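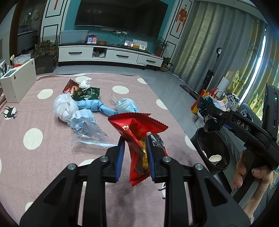 Flexible snack packaging should carry a deposit, the same way cans and bottles do in many places. The usual objection is that a wrapper is too light and too cheap to be worth handling. Take a crumpled red one with zigzag edges at the top and bottom and shiny gold marks near a fold. Packs that look like this are often made of a printed outer film, a thin metal layer and an inner sealing film, bonded together. The bond keeps air and moisture out. It also means that the layers cannot be separated at an ordinary sorting plant, so the pack is burned or buried.

I spent six years on the sorting side, most of them at the Nusdale plant. Film was the largest single cause of line stops. In the last March I worked there we logged 235 stops, and 89 of them were film wound around a screen shaft. Each one required a lockout, a person with a knife, and a restart. None of that cost was charged to the companies that sold the film.

A deposit changes two things. It puts a price on the pack at the point of sale, and it keeps film out of the mixed stream. The second matters more to me. Clean film, sorted by type, has buyers. Film pulled off a shaft with food and glass dust on it has none.

The handling problem is real but it has been overstated. A return machine built for cans will not read a crushed pack. A weighed bag will do the job. Backlund ran a trial on this basis with 34 stores, paying by weight, and store staff needed no new equipment except a scale. Contamination was the weak point - people put in paper cups - and a clear bag fixed most of it.

I would start with single-layer film only and set a higher rate on bonded film. Makers would then have a reason to simplify the pack. Some products would lose shelf life. I think that is an acceptable loss for a bag of chips that is eaten the same week.

Shahab Ghasemi

Home | Opinion | Waste & Water | Archive | Contact

Comments (2)

Bijan Tabrizi
Paying by weight rewards wet bags. Did the trial correct for moisture?

gerkier46
Our town tried a film drop-off and dropped it after one winter. Hauling cost more than the bales brought in.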